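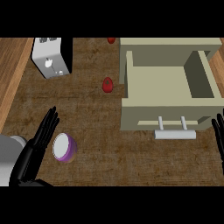 White toaster on a brown wooden work surface.

How to Write Instructions for Your House So Guests Stop Texting You
By Naa Nyarko
Updated 3 Mar 2025

I rent out the downstairs of my house to people I mostly never meet. For the first season my entire guest manual was one sheet of paper taped inside a cupboard door, and my phone buzzed from breakfast until the last person worked out the bathroom light. The sheet said "Welcome! Everything should be pretty obvious." Very little in my house is obvious. I had just lived in it long enough to stop noticing.

What follows is how I wrote the second version. It works for rentals, house sitters, and in-laws.

What you need
A notebook, a pen, your old text messages, and one person who has never been in your kitchen.

Step 1. Read your old messages
Scroll back through every question a guest has ever sent you and copy them into the notebook in their own words. If three people wrote "where does the trash go," your heading is "Where does the trash go," and you should resist the urge to improve it to "Waste and Recycling." People hunting for an answer at night look for the words already in their heads.

Mine came out heavy on heating, trash, and the front door, which sticks. I had been planning a full page on the history of the neighborhood. Not one guest had ever asked.

Step 2. Walk in like a stranger
Go outside, lock the door, and let yourself back in carrying a suitcase. Write down each thing you do without thinking. I found out that I lift my own front door with one knee while turning the key. I had been doing this for years and had told paying customers only to "give it a little push."

Keep going through the rooms in the order a tired person would: light, heat, bathroom, bed, wifi, coffee. That order is also the order of your pages.

Step 3. One job, one card
Each job gets its own card, and the card lives next to the thing it's about. A binder on the coffee table is lovely, and guests will set their drinks on it.

A card should have:
A heading that says what the guest wants to do.
The steps, numbered, each starting with a verb.
What it looks or sounds like when it's gone right.
What to do if it hasn't.

Here is my old heating card: "The thermostat is a bit temperamental, but you'll get the hang of it!"

And the new one:
To warm up the bedroom
1. Press the top button until the screen lights up.
2. Turn the dial to the right.
3. Wait 60 minutes. It clicks when it starts. The clicking is fine.
If it's still cold, text me.

The line about the clicking has saved me more sleep than the mattress did.

Step 4. Cut the jokes, then put one back
I love a joke. My first draft ran to 1221 words and a good part of it was me being charming about the water pressure. A person standing in a towel does not want charm. Take out everything that isn't an instruction or a warning, then allow yourself one joke, somewhere harmless. Mine is on the card for the board games.

While you're in there, take out "simply," "just," and "of course." If it were simple you wouldn't be making a card.

Step 5. Test it on someone blunt
My tester was Elínborg Thorlacius, whom I know from choir and who has never softened a remark in her life. I gave her the key, went and sat in the car, and left my phone on. The rule is that you may not help. You may not even make a face through the window.

She texted me 2 times. The first was to ask which of the doors was "the side door," as there are two doors and both are on the side. The second said "your shower card is wrong." It was. I had left and right mixed up.

Fix whatever your tester trips over, and don't explain to them why it made sense to you.

Step 6. Print it big
Use larger type than you think you need, with black ink on plain paper. I laminated mine and regret nothing. Tape them at eye level, and pick an eye level that isn't yours if you're as short as I am.

Step 7. Check it every June
Things get replaced. For most of a year I had a careful card for a radio I'd given away. Once a year, walk around with the suitcase again and read every card out loud. Anything that makes you mumble "well, except now it's" needs a new card.

I still get messages. The last one asked whether the board games card was serious.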